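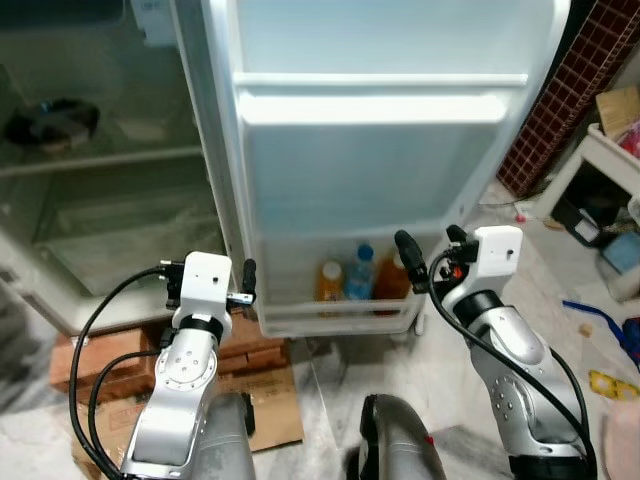 Reply from Jakow: I would not put bottles with juice in the door of such a small refrigerator. The door becomes heavy, and then it does not close well. Mine was the same until I moved everything to the shelf.

Thank you for this advice. I answer below to the earlier message also, so that everything stays in one thread.

> On October 25, 2022, Akeck wrote:
> How do you keep a compact refrigerator off the floor? Our stand from Dekix is broken and I don't want to pay 2000 for a new one. Are bricks safe?

We use bricks since June and I am satisfied. My notes:

1. Put a flat cardboard under the bricks. We opened a big box and laid it on the tiles — it protects the floor from scratches.
2. Build the stacks to the same height and check with a level. Ours was 5 mm lower in one corner at first, and the door opened by itself.
3. Keep some free space in front, so you can open the door fully. Children's toys travel everywhere, so look at the floor first.

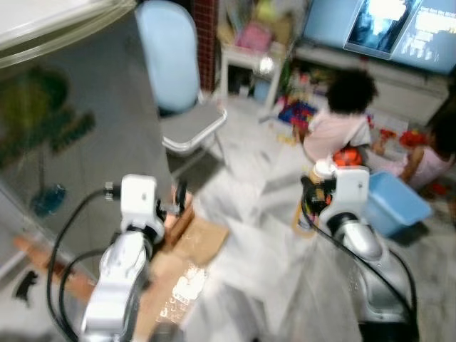 4. Load the door last. We keep three bottles in the bottom bin, two of them with something orange inside, and for us the hinge has no problem. But I understand the worry of Jakow, and for big bottles I would also use the shelf.

The door itself is steel on the outside and shows every finger. I clean it with a soft cloth and a little vinegar, always in one direction.
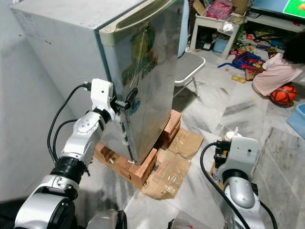 After cleaning I push gently on the top of the refrigerator with one hand. If it moves even a little, I take everything out and build the bricks again — with 2 persons this is 6 minutes of work. Please do not try it alone.

Does anybody know if the rubber feet from Nakamura can be used on brick? I am afraid they will slip.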